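Care of Altar Linens and Vestry Textiles

Notes by Irfan Bangash
Revised 3 November 2025

These notes cover linen, cotton and wool items in ordinary parish use. Embroidered silk, gold thread and anything with painted decoration should go to a textile conservator.

Sorting

Keep purificators and corporals apart from everything else. Rinse both by hand in a bowl of plain water before they go near a machine. Pour the first rinse down the sacrarium or on to bare earth, according to local custom.

Wine stains

Blot, then soak in cold water for 10 minutes. Work a little plain soap into the mark and rinse. Repeat if needed. Hot water and chlorine bleach are both unsuitable for linen with a red wine stain.

Candle wax

Let the wax harden fully. Lift the bulk with a blunt plastic scraper. Place the cloth between sheets of plain white blotting paper and press with a warm iron, moving to a clean area of paper at each pass. Coloured wax may leave dye behind, to be treated separately.

Washing

White linen without coloured embroidery may be washed at 60 degrees. Use a detergent with no optical brightener and no fabric softener, which reduces absorbency in purificators. Load the drum to half its capacity.

Ironing

Iron linen damp, from the reverse, working outwards from the centre. Fold corporals in three each way, so that they open as nine squares. Starch is optional for the fair linen and should be washed out before long storage.

Gloves and small knitted items

Wash knitted gloves in cool water with a wool detergent. Press out the water in a towel, without wringing. Ease the cuff and fingers back to shape and dry flat, away from radiators.
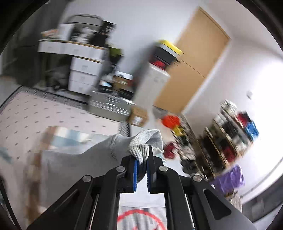
Storage

Roll the fair linen on a cardboard tube covered with acid-free tissue. Store smaller pieces flat, no more than 6 to a drawer. Check for moth and damp each September, and refold along new lines.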